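Hello, and thanks for clicking through. I'm Yaa Amoah, and I run Grudico with Nii Dankwa and Ilse Goossens out of a unit in Brosstead that used to sell curtains. We try to answer one question for people who keep asking it: can a machine do my chores yet? (The short reply is "a few of them, slowly, if you tidy up first". The long reply is our job!)

## How we got going

I spent years managing a hotel linen room, so I've folded more pillowcases than I'd like to think about, and every spring somebody in a nice jacket would come round promising me a robot to do it. I never got one. Nii was mending packing machines at the time and hearing much the same promises from the other side, so we started swapping notes, and then we started trying things out ourselves in the evenings. Ilse joined that June and made us write it all down properly.

We've now logged 531 attempts at ordinary jobs – folding, sorting, packing, putting things back where they live – and the failures go in the log with everything else. I love the failures. You learn an awful lot about a cardboard box by watching a gripper try to get near one.
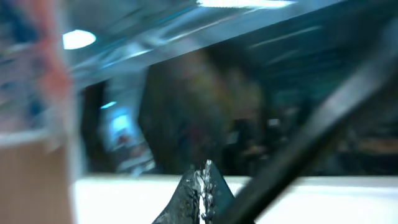

## What we do all day

Mostly we pick one small chore and stay with it until we're sick of it. Our tester's scheme is called Drodar, and it asks dull, useful questions: how long did it take, did a person have to step in, would you leave the room while it was going?

Hard things first. Anything floppy is still a pain. A mug keeps its shape while you reach for it, but a tea towel doesn't, and a cable is worse because it swings and twists and ends up somewhere you didn't expect. You or I would sort out a tangled lead while chatting on the phone. For a pair of robot arms it's a proper afternoon's work, and I've got a lot of respect for anyone who tries it. 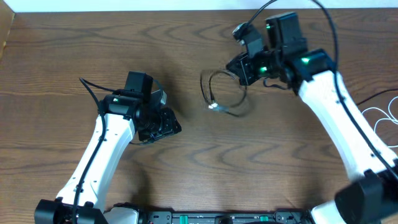

## So, can they do it yet?

On the shop floor, I'd say yes for some jobs. If the same part turns up in the same spot all day long, go and have a serious look. At home I'd hang on a bit. Kitchens are full of surprises, and so are children's bedrooms.

## Who's who

- **Me (Yaa)** – visits, talks, most of the emails
- **Nii Dankwa** – arms, wiring, swearing quietly
- **Ilse Goossens** – the log, and Pap, our monthly newsletter (600 readers, hello to you all!)
- **Nkrumah Lamptey** – shop-floor visits and anything with a conveyor

Got a chore you're fed up with? Send it in. We've 32 on the waiting list and we do read every one, though laundry is very well covered already.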